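Print this page | E-mail this page

Household Handling Project: progress report to the Cestholm Fund
Period ending February
Prepared by Telma Alarcón, project lead, Skovier

1. Summary

The main business of this period was the open day, which we had promised you in the original application and had been putting off ever since with some skill. It took place, people came, and most of what we meant to show them was shown. Spending is on plan apart from the tea urn, on which more below.

2. The open day

We had invited 25 people and laid out 25 chairs. Attendance over the afternoon came to 113, according to the signing-in book, and the chairs were quickly given up to whoever looked most in need of them. Your own programme officer, Said Lahlou, stood throughout and was very decent about it.

The first half was a talk by me, with slides. I had allowed half an hour for it and used all of that and a good part of the tea break. The questions afterwards were better than the talk. Several visitors wanted to know when a robot would do their ironing, and I gave the answer I have given at every public event since I joined, which is that I would like one too.

The second half was given over to the hand-held grippers. Our approach, as you will recall from the application, is that a person carries out an ordinary household job with the gripper in hand and the recordings are used later to teach an arm. Visitors tend to expect the arm. A few were visibly let down to learn that the clever part of the afternoon would be done by one of our own staff, but they came round once they were allowed to have a go themselves.

The bedroom work drew the longest queue. Cloth is difficult: it folds where it likes, and two finger pads that will pick up a jar all day can slide about on a sheet to no purpose. We are still fonder of jars.
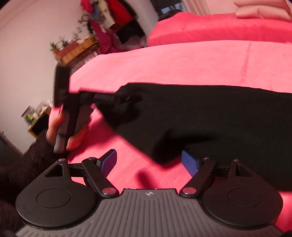 3. Progress against the plan

Recording. The target for the period was 900 usable recordings of household tasks. We have reached it, although "usable" was the subject of two long meetings and a revised definition, attached separately. Kitchen tasks are ahead, bedroom tasks are behind, and bathroom tasks have been moved to the next period while we agree on what to do about splashing.

Grippers. We now have 3 in regular service. The Ashour workshop has been prompt with spare pads, and less prompt with invoices, so expect a lump in the next quarter's figures.

Training for staff. Everyone on the project can now run a recording session unaided. The written guide has come down from a booklet to two sides of paper, and complaints about it have fallen in proportion.

4. Things that went less well

The demonstration timetable did not survive the first group. We had planned short slots and a bell. The bell was mislaid before lunch and has not been seen since.

The hired urn tripped the power to the demonstration room twice. We have bought our own, from the hospitality line, and I would rather you heard it from me than found it in the accounts.

Benamari, who are to supply the arm for the next stage, have asked for three more weeks. I have agreed, mainly for want of another choice. It does not affect the recording work, but it will push the first arm trials towards the end of the next period.

5. Next period

- Bring bedroom recordings level with kitchen ones, starting with pillowcases.
- Receive and install the arm.
- Hold a second, smaller open day, with a door policy.
- Find the bell.

No change to the budget is requested. The visitors' comments have been typed up and can be sent on if wanted - they are mostly kind, and one is a recipe.

Telma Alarcón

Recent items
Household Handling Project: revised definition of a usable recording
Open day: directions and parking
Skovier staff guide to recording sessions (two sides)
Cestholm Fund: reporting dates for current projects

Print this page | E-mail this page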